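Equipment Planning FAQ
Hand-held grippers, robot arms and spare parts

Last updated 4 November 2021

These are the questions we get most often from teams putting together a first budget for household manipulation work. If yours isn't covered, write to Drita Vukadinović in the Nedlow planning office.

Should we buy the arm or the hand-held grippers first?

Grippers first, in most cases. A hand-held gripper needs a person, a charged camera and a place to work. An arm needs a mount, a power plan, a safety review and someone trained to run it. Teams that order both at once usually have the arm sitting in its crate for a few months.

How many hand-held units should a small team order?

Plan on 2 units per site, one in use and one ready. If you run two shifts, ask us about shared spares before ordering more.

What does a starter budget look like?

Our starter allowance is $3,000 per site. It covers the grippers, pads, batteries, storage cards and a hard case. It does not cover the arm, travel, or a computer for processing. Shipping is billed separately and depends on the address.

Which supplier do you use?

Wondlow for the gripper bodies and Kongkaew for pads and fasteners. You can use another shop for fasteners if the sizes match the parts sheet. Please don't swap the pads – a different surface changes the grip, and recordings made with the two types are hard to compare.

How often do the finger pads need replacing?

We budget for a new set after 40 hours of use. Fabric work is easier on the pads than kitchen work, but lint builds up, so wipe them at the end of each session. Check the screws at the same time.

Do we need to rent a space?

Not for soft goods. Folding and picking up clothes can be done in an ordinary bedroom, and the bed itself serves as the work surface. Budget for the household's time and for a basket of extra garments.

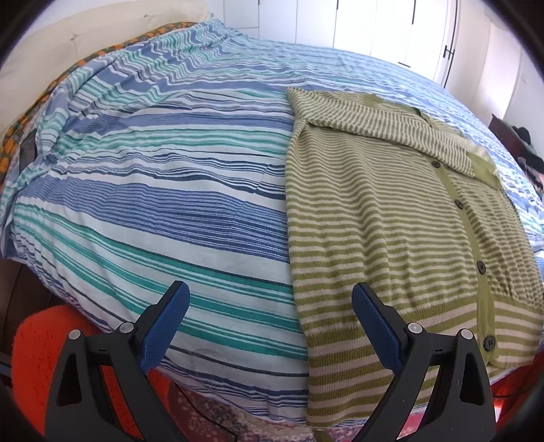

Knitwear is worth including in that basket. It stretches and bunches in ways a cotton shirt does not, and buttons give the fingers something hard to meet. Buy secondhand and mix the sizes. Striped and plain pieces should both be on the list.

How long is delivery?

Gripper bodies take 8 weeks from a signed order. Pads and fasteners ship from stock. Orders that need to arrive before the December shutdown should already be in, and anything later will go out in the new year.

Can the same fingers be used on the arm later?

Yes, with the Brallden adapter plate. It is a separate line on the order form and is often missed. Add it now if an arm is anywhere in your plan – the plate has to match the production batch of the fingers.

Can we return unused equipment?

Sealed units can be returned for credit. Opened pads cannot. Send the original order number with the return request and wait for a label before shipping anything back.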